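Sock-folding robot back on the job after cable swap

Urkix, the two-armed sock sorter that Udari keeps in a pale grey-walled enclosure at the back of its workshop, returned to work in February after an outage that cost the company a month of footwear progress and one very long argument over a cable.

The machine's job is to pick up a sock, work out which end is which, tidy it and drop it into a divided wooden tray. A person does this in front of the television. Udari has been at it for two years and considers itself ahead of schedule.

Trouble began when the wrist camera on one arm started dropping out whenever the elbow was fully bent. The arm would reach for a sock, lose sight of it and wait politely for instructions. Golshifteh Arabzadeh, who looks after the cell, spent her first week on the software. She rewrote part of the camera driver, rolled back an update from the supplier, Nouri, and then put the update back in again.

"The software was fine," Arabzadeh said. "I made it slightly worse and then I made it fine again."

The culprit was a tie that had been pulled too tight where the camera cable crosses the elbow. Each bend pinched the cable a little harder. The controller's log put the number of bends since the last service at 1,690, a figure Arabzadeh has since written on a strip of tape and stuck to her monitor.

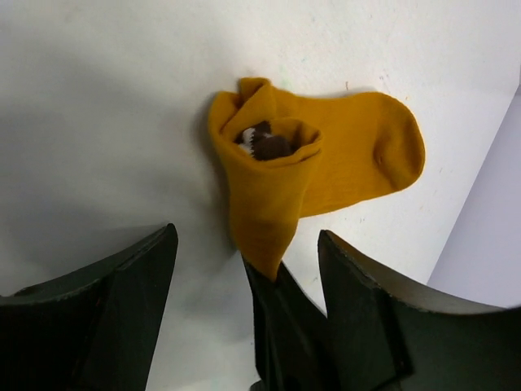

New cable is the cheap part. Getting the camera and the fingers to agree on where a sock is takes longer, and any work at the wrist means doing it over. The calibration routine wants 200 clean grasps before it will sign off, and it is fussy about what it calls clean. A grasp that lands on the cuff counts. One that lands on a fold pretending to be a cuff does not, and it takes the machine a while to tell them apart.

Gholamreza Ghasemi, who built the enclosure and has firm views on it, used the downtime to square up the arms on the front rail. One mounting plate had crept out of line by less than the thickness of a business card. Ghasemi described this as "a disgrace." Colleagues described it as a Tuesday sort of problem and went to lunch.

He also rerouted the cables on both sides, leaving generous loops where they had been kept short. The loops look untidy, a point raised by several people who did not have to spend a week with the camera driver. 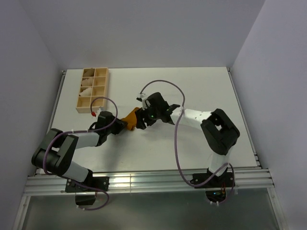 Urkix at work, with both arms at a piece of orange-brown cloth and the sorting tray at back left.

Checks now include bending each arm to its limit by hand, with the power off, and looking at the cable while doing it. The step takes 30 seconds. It was in the original service sheet, on the page after the one people read.

Gameo, the laundry chain that is paying for the trial, said it was pleased to see the machine running again and asked when it might try towels. Arabzadeh said she would prefer to finish socks.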